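Club home practice: small fruit keeps slipping out of the fingers

Asked in Clubs and Competitions, 3 replies

Hello all, first proper question from me, so forgive me if it belongs in another section. I help out with a school robotics club and we've entered the Woswood sorting challenge, which is in May. The task is fruit: the team has to move mixed pieces from one dish to another in 20 minutes, and anything dropped on the table is a lost point.

We've been doing the practice at home with the hand-held grippers, one for each hand, so that the youngsters learn how a piece wants to be picked up before they go anywhere near the arm. Large oranges are fine, everybody loves the large oranges! The little ones are the trouble. You come in from above with the fingers open, you close, and the fruit squirts off sideways and hides under its neighbour. My team think we should close more slowly. I wonder whether we ought to be coming in at a different angle altogether, but I'm a retired geography teacher and I'd be glad of a second opinion. The setup:
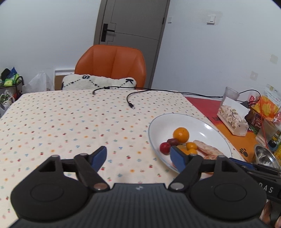 Blue pads on the fingertips, and the fruit all together in one white dish.

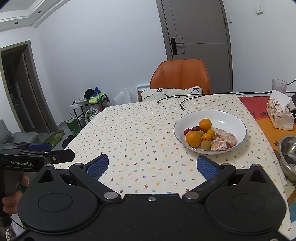
Muchen Yu
Slowing down helps a bit, but I'd look at where the pads meet the fruit first. If they touch above the widest part, closing pushes it down and away, however gentle you are. Get the youngsters to go lower than feels natural, until the tips are nearly brushing the dish, and then close. We had the very same argument in our club last year (it went on through 3 sessions and most of a tin of biscuits) and going lower settled it for us. The other thing is order. Take the pieces at the edge of the heap first and leave the middle till there's some room to get the fingers in. Do check your rules about nudging, though. We were allowed to push a piece against the side of the dish with one gripper and lift with the other, and that was a great help with the tiny ones.

Flivach
just use bigger fruit

Sendo
Can't add much to the above, except to have them swap hands. Ours were all lovely on the right and hopeless on the left, and we didn't notice until we were 7 days off the competition. We ended up doing every dish twice, once leading with each hand, and it was dull but it did the job. Also wipe the pads between goes, as peel leaves them slippery. Good luck to your lot, and do come back and say how you got on!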